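**Color bands on connectors: do we need them?**

Every spring some outfit rediscovers color coding. This time it's Zakex, whose starter kit costs $69 and gets you 24 bands in four colors, plus a card telling you what each color is supposed to mean. Blue is "signal" on their card. On the Drarkon card we were all handed before that, blue was "spare." You can see the problem.

I'm not against a blue band on a dark connector. Black plugs on a dark gray table are a pain to find, and a bit of color helps there. What I doubt is that the color tells you anything once the cable has moved to another bench. 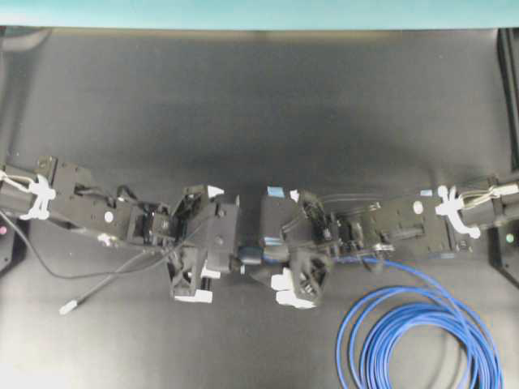 A written label still does the job better. Put the same number on both ends, close to the connector, and keep the list somewhere people will look. Cable 712 is cable 712 whether its band is blue, red or missing. And if you do buy the kit, throw out the card and write your own.

Same goes for clips. A good clip keeps a bundle in place, fine, but I've seen plenty of neat bundles that had to be cut open to get one bad wire out. Thin black cables are the worst for this. They all look alike, and they get labeled last, if ever.

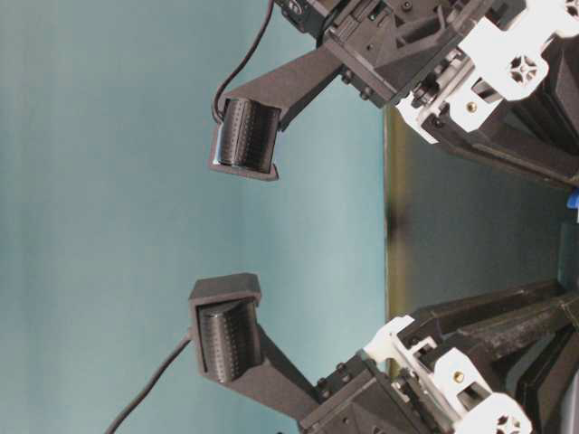
One reader in Elberg thinks I'm being unfair, and says labels peel, ink fades, and a band at least stays put for 2 years of daily plugging. Fair point about the ink. I'd still like to see that band after the 2 years, and I'd like to hear which card it was sorted by.

If your bench has a color system that survived a change of staff, write in before the May issue.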